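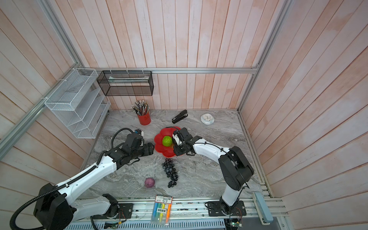

The red plate and the fruit, with the desk things behind.

August 11, 2019

Rain since the morning, so I stayed inside and thought about fruit and tables. I have wanted for a long time a plate which is not round, and the red one has the shape of a flower, with petals all along the edge. On the grey marble pattern it looks very strong, almost too strong. With the green thing in the middle I like it more. The grapes are so dark that they are nearly black, and I would put them always beside the plate and never on it, because on the red they would disappear. The purple one can stay on the left.

My mother kept fruit and pencils in different rooms. I am not so strict. A red pen holder full of pencils, a black stapler and a white clock can live very well behind a plate of fruit. Only I would stand the clock up. It lies on its back, and from my chair I would never know the hour.

The mesh organiser in the corner, the white one with the slanted levels, gave me an idea for my letters. It is tied to the rail with small cable ties, so no screws and no holes in the wall. In Jenar I saw a similar one for 200 and found it too much. Perhaps I look again in Vaver, where the shop by the station had baskets for 40 in May. A black basket I don't need, I have already one and it only collects paper.

The pink and white planks I am less sure of. They are friendly, but three walls of them is a lot of pink for me. One wall, maybe, in the kitchen.

In the afternoon I washed the windowsill and wrote to Cisneros about the paint, order 1427, still no answer. For supper I had bread, cheese and the last pears. Tomorrow I must buy grapes, and stamps, and ask what they want for three metres of shelf.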